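Kinnear Robotics Club - Hand-Held Gripper Set-Up Guide
Section 4: Preparing and recording a window ledge session

Revised Sep 22, 2026. Replaces the July version of this section.

This section covers the window station only. It assumes that the grippers have been charged and checked as in Section 2, and that the operator has been fitted with the head camera as in Section 3. Bench work is covered in Section 5.
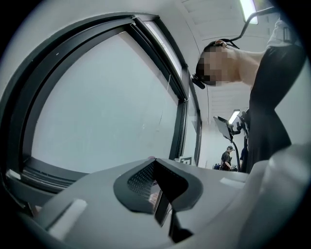 Hand-held grippers in use at the window station.
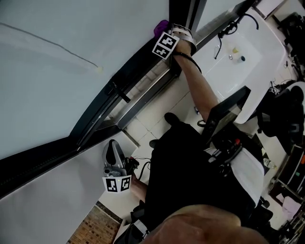 4.1 Before you start

Each session needs one operator and one recorder. The operator handles the grippers and does not touch the laptop once recording has begun. The recorder runs the Parau logging software, calls out the start and end of each take, and fills in the log sheet.

Have the following ready:

- two hand-held grippers, left and right, from the same numbered case
- head camera and strap
- control unit with stop button
- the task card for the session
- the object tray listed on the task card
- a dry lint-free cloth

Do not mix grippers from different cases. The calibration file is stored per case, and a mixed pair will record without any error message but the hand positions will be wrong.

4.2 Setting up the station

1. Close and latch the window. Leave it closed for the whole session.

2. Wipe the ledge with the dry cloth. Do not use spray cleaner near the grippers.

3. Place the chair so that the operator can reach both ends of the ledge without standing up. Lock the chair if it has casters.

4. Route the gripper cables down to the floor and back to the hub. Leave enough slack for the operator to raise both arms fully.

5. Connect the left gripper to port 1 and the right gripper to port 2. The software assigns sides by port number and has no way to correct this afterward.

6. Switch on the hub, then start Parau. Wait until both grippers show as Ready.

CAUTION: Do not pull on a cable to free it from under a chair or table leg. Lift the furniture. The connector at the gripper end is not strain-relieved and a damaged one has to go back to Lorent for repair.

4.3 Checking the markers

The marker blocks let the head camera work out where each gripper is. Check them at the start of every session and again after any drop.

1. Look at each printed face. Replace the block if a pattern is scratched, peeling or stained.

2. Push lightly on the block. It must not move. If it does, tighten the two screws with the driver in the case lid and repeat the calibration in Section 2.4.

3. Have the operator hold both grippers over the ledge at working height. In the Parau preview, each gripper must have an outline drawn around at least one marker.

4. Have the operator turn each wrist slowly inward and outward. The outline may jump from one face to another. It should not disappear for more than a moment.

Note: Strong sunlight can wash out the markers. If the preview loses them on bright days, lower exposure one step at a time in Settings > Camera. Do not hang anything over the window. A moving shade causes more trouble than the light does.

4.4 Recording a take

1. Set out the objects in the start positions drawn on the task card.

2. The operator holds both grippers still, jaws open, over the ledge.

3. The recorder presses Record and says "start" aloud.

4. The operator carries out the task at an even pace. Use the left gripper to steady and the right gripper to move, unless the card says otherwise.

5. When the task is complete, the operator returns to the hold position and says "done". The recorder waits for a count of two and presses Stop.

6. The recorder enters the take number and result on the log sheet: G for good, R for repeat, X for discard.

A full session is 38 takes. Stop at 38 even if there is time left. If the session ends early, write the last take number in the box at the foot of the sheet so that the next pair can carry on from there.

Small objects should be gripped at the middle of the pads. Objects held at the tips tend to rotate, and a take in which an object rotates out of the jaws is marked R. A dropped object may be picked up again inside the same take only if it landed on the ledge. If it went to the floor, stop the take and mark it X.

CAUTION: Press the stop button on the control unit if a cable catches, if the head strap slips, or if the operator asks. The take is lost but the earlier ones are kept.

4.5 Saving and closing down

1. In Parau, choose File > Close Session. Do not shut the laptop lid until the progress bar has cleared.

2. Check free space on the club drive. If less than 700 GB remains, tell the data lead before the next session. Do not delete anything yourself.

3. Switch off the hub, then unplug the grippers at the hub end.

4. Coil cables loosely and return both grippers to their case, jaws closed - the foam does not fit around open jaws.

5. Put the log sheet in the Zusance project binder, behind the tab for the station.

4.6 Common faults

One gripper stays at Waiting: unplug it at the hub, count to ten, and plug it in again. If it still does not connect, try the spare cable.

Jaw reading does not return to zero: open and close the jaws fully several times, then choose Tools > Zero Jaws. Check the pads for grit.

Left and right are swapped in the preview: the ports are reversed. Close the session, swap the plugs, and start a new one. Takes already recorded must be marked X.

Preview is frozen: stop the take and restart Parau. The hub can stay on.

Related sections
Section 2: Charging, checks and calibration
Section 3: Fitting the head camera
Section 5: Bench station
Section 7: Reading the log sheet
Appendix B: Spare parts and repairs

Copyright Kinnear Robotics Club | Contact the club | Back to top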